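Storage and Handling, Unit 8: Open baskets and small parts
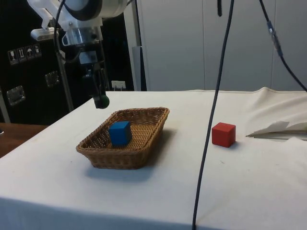
A question carried over from the last session asked why the unit begins with woven baskets when most stores use lidded bins. Open containers show their contents without handling, and sorting errors are easier to find.

Terms
Inside: the item rests wholly within the rim, as the blue cube does.
Outside: the item rests on the work surface, as the red cube does. A cube touching the rim is recorded as outside.

Surface
Cover the table with plain white cloth. Colour contrast matters more than texture — folds are acceptable away from the basket.

Tally
Record 100 placements per basket. A score of 95 or more inside is a pass. Repeat failed sets after relabelling.

Reading: Kernov handout, p. 21. The Filari sheet is optional.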